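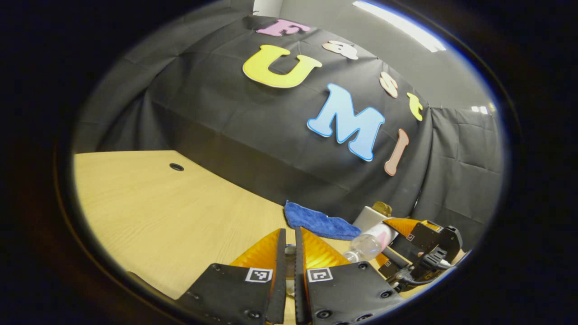

Ute Mühlbauer told the Lostell maritime desk that the strait's two coast guards had stopped answering each other's radio calls in October, and that a shared reporting channel was the least they could agree on.

Lostell, 07/05/2020 - The governments of Zasach and Frerichs have signed a protocol on patrols in the Drumivwood Strait. Armed vessels of either side will stay 4 nautical miles from the median line. Exercises involving more than 13 ships require 30 days' written notice. The protocol covers surface vessels only - submarines and aircraft remain under the earlier agreement. It enters into force 16 days after ratification.

Contact: Press Office, Lostell | Copyright 2020 | Back to top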